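Eine **Aufbewahrungsbox** ist ein oben offener oder verschließbarer Behälter für Kleinteile, Spielzeug und Textilien. Im Wohnbereich steht sie am Boden oder in einem Regal. 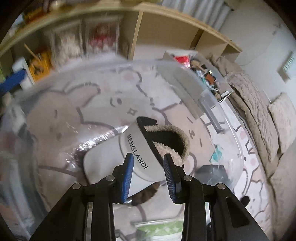 **Kategorie: Ordnungssysteme**

Graue Kunststoffbehälter mit erhöhtem Rand nehmen gemischte Kleinteile auf. Durch transparente Behältnisse bleibt der Untergrund erkennbar, etwa eine Matte mit Bärenmotiv. Der Hersteller Huvberg führt das Modell 252 mit 21 Litern Inhalt, Hament eine stapelbare Variante mit Deckel.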